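Chapter 4
Chores and Benches: What Machines Can Do So Far

In this chapter
4.1 Why small jobs are hard
4.2 Grasping, placing and pouring
4.3 Reading a success rate
4.4 Case study: the Karnness dishwasher trials
4.5 Review problems

Factories have used robot arms for decades. A welding arm on a car line repeats the same path all day, and the line is built so that each part arrives in the same spot. If the part is a little out of place, the line stops and a person fixes it. Most of the work in homes, small shops and teaching labs isn't set up that way. Cups get moved. Racks are pushed back against a wall by whoever used them last. The person doing the job looks, adjusts and carries on, usually without noticing the adjustment.

The question for this chapter is whether machines can do that kind of work yet. The short answer is that they can do parts of it, some of the time, when the setting has been simplified for them. The rest of the chapter looks at which parts and how much simplifying.

We start with bench work because it is easy to describe. Test tubes stand in a rack, a beaker stands on a mark, and the liquids are brightly colored. A lab assistant can learn to move a tube from a rack, pour it out and put it back in one morning.
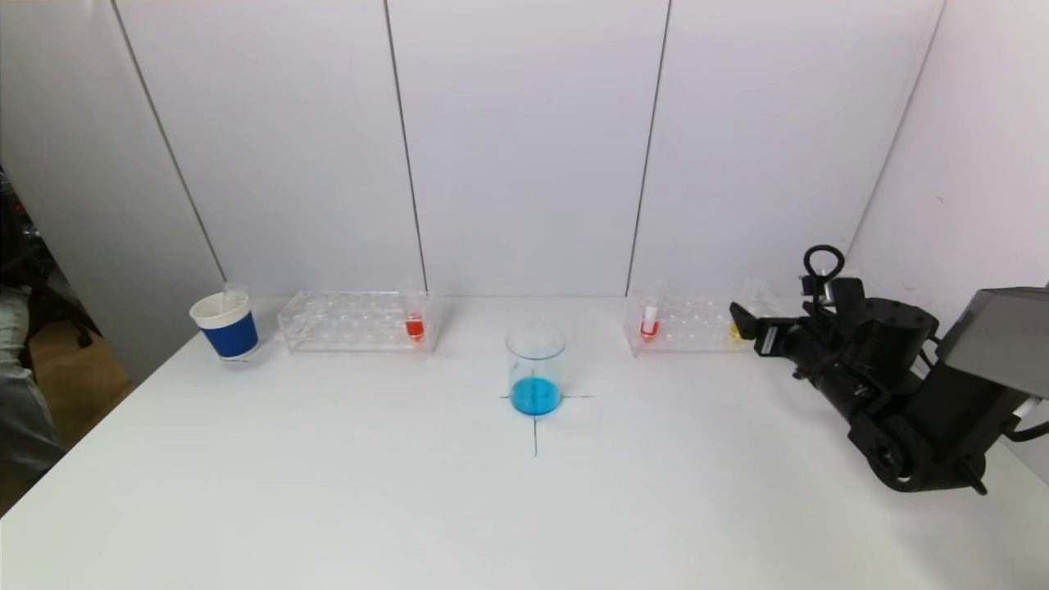
Consider how many separate skills that job contains. The arm must find a thin, clear tube inside a clear rack. Transparent objects are a known problem for depth sensors, which often report the distance to whatever lies behind them. The fingers must close with enough force to hold the tube and too little to break it. The tube must come straight up, or it will catch on the rim of its hole. Pouring adds tilt and timing, and putting the tube back calls for more accuracy than taking it out.

Marks on a table help with some of this. A cross tells the people running a test where to set the beaker, so that each attempt begins from the same layout. It also means that a good result on the marked spot says little about a beaker placed four inches to the left. Keep this in mind when you reach Section 4.3.

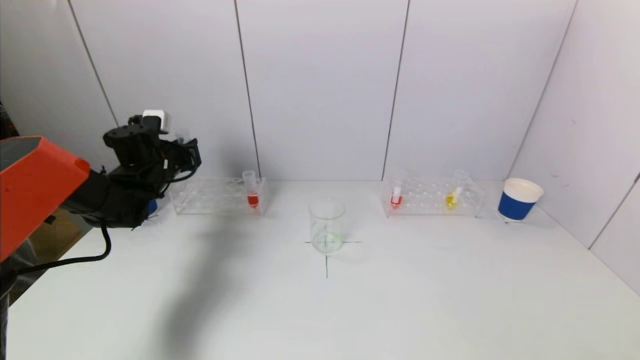 Santeri Seppälä, whose course notes at Prestusgate were the starting point for this chapter, divides chores into three levels. At the first level, the objects and their places are fixed. At the second, the objects are the same but their places change. At the third, both change, and the machine has to work out what it is looking at. Folding a towel you have never seen before is a third-level chore. So is clearing a table after dinner.

Seppälä's own trials with an arm called Mamo show how quickly results fall off. On a first-level task, Mamo finished 2,276 pick-and-place attempts with 36 failures. When the racks were shifted between attempts, it failed 279 times in 2,000. The arm and the tubes were the same in both sets. A failure rate of 14 percent might be fine for sorting laundry and would be unacceptable for handling samples.

Cost matters too. A small workshop in Sirkberg, described in Section 4.2, bought an arm to load parts and kept the worker who had done the job before, with the new task of refilling trays and clearing jams. Whether that counts as automation depends on what you measure.

Before reading on, pick one chore you did today and write down each step, including any point where you had to look again or correct yourself. You will need the list for Problem 3.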